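Patch Day

The last player of Toltberg logged in at lunch, as usual, and found that his sword had been nerfed.

He had carried it for 565 hours. It used to kill a bog troll in two swings. Now it took six, and the troll seemed embarrassed for him. He opened the patch notes, which ran to 67 items, and read them standing in the swamp while the troll went on hitting him in the shins.

Item 41 said: "Adjusted the Blade of Porkia to improve balance for all players."

All players was him. He had checked. The server list gave a population of one, and when he logged out to make a sandwich it gave a population of zero.

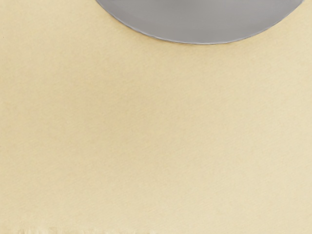 He wrote to Prolby, the studio, a firm but polite message in which he used the word "respectfully" four times. The reply came in under a minute. It thanked him for being part of the Toltberg community and said the change was based on feedback.

"Whose feedback?" he typed.

There was a pause, long enough that he killed the troll and looted it. It had been carrying a spoon.

"The trolls," said the reply.

He laughed, and then he looked at the swamp. The game had shipped with room for 2000 people on each server, and every one of them had come through here at level nine to kill the same bog trolls for the same spoons. Then they had gone off to play something with fishing in it. The trolls had stayed.

Another troll came up out of the reeds. It didn't swing. It stood at the edge of the path with its club down, and a little gray speech bubble opened over its head, which he had never seen a troll do.

"Is it fair now?" it said.

He thought about the old sword, and the two swings.

"Fairer," he typed.

The troll nodded and hit him in the shins. He died on the fourth blow, dropped the Blade of Porkia in the mud, and woke up in the Tseng Inn with his starting pants on and one spoon to his name.

He filed a bug report about the spoon.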